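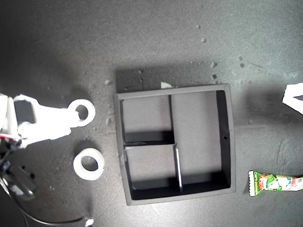

Figure 8.1. A square tray divided into three compartments, with a white ring lying on the work surface to its left.

Chapter 8
Divided Trays and Small Supplies

Chapter Objectives

After studying this chapter, the student should be able to:
explain how the layout of a divided tray affects what is stored in it;
assign supplies to compartments by size, shape, and frequency of use;
set out a work surface before a tray is filled;
prepare a contents card for a finished tray.

Key Terms

divider, compartment, rim, contents card, point of use, overflow stock

Introduction

Chapter 7 dealt with shelving and the storage of large goods. The present chapter turns to the small supplies that every workroom, office, and packing station uses daily: tape, labels, clips, ties, blades, and markers. Such items cost little, and for that reason they are seldom given a fixed place. A packer who must look for a roll of tape several times in a shift loses more working time than the tape is worth.

The supply room at Bronville, which appears as a case study throughout this book, held 724 separate kinds of small supplies when it was first surveyed. Of these, 300 had no assigned location. The supervisor, Esko Lahtinen, began with the items used at the packing benches and left the rest in cartons until September. The order in which he proceeded is followed in this chapter.

8.1 The Divided Tray

A divided tray is an open container with raised walls and one or more fixed or removable dividers. It has no lid, so the user can see the contents from above and reach them with one hand. Trays may be kept on a bench, set in a drawer, or carried to the point of use.

The simplest trays have compartments of equal size. These are easy to make and to stack, but they suit only supplies that are themselves alike. A more useful layout for mixed supplies joins two small compartments with one large one. Long or bulky goods go in the large compartment, while the small compartments receive items that would otherwise slide beneath them. The tray in Figure 8.2 follows this plan, with two compartments on the left and a tall one filling the right half.
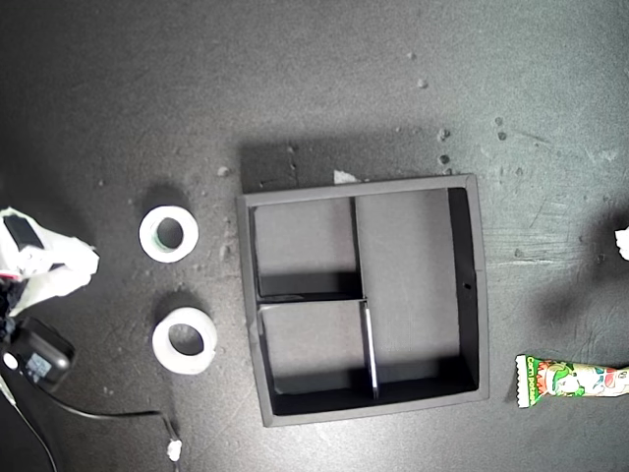 Figure 8.2. Tray with T-shaped dividers. Two rolls of tape lie flat at the left.

8.2 Preparing the Work Surface

Sorting should begin on a cleared part of the bench. Place the tray in the middle of the space and lay the supplies to one side of it, within easy reach. Paper scraps and plastic wrapping should be taken away before the tray is filled. If they are left, they tend to find their way into the compartments.

Rolls of tape deserve particular attention. A roll laid flat is stable and shows its core, but it takes up more floor area than a roll stood on edge. Measure the outside of the widest roll before choosing a compartment, and allow room for the fingers. At Bronville this allowance was set at about 20 millimeters.

Rolls that differ in width should not be mixed in one compartment unless the contents card says so. The card lists each item, the quantity to be kept, and the place where overflow stock is held. The card adopted at Bronville is reproduced at the end of this chapter, and its use is described in Section 8.3.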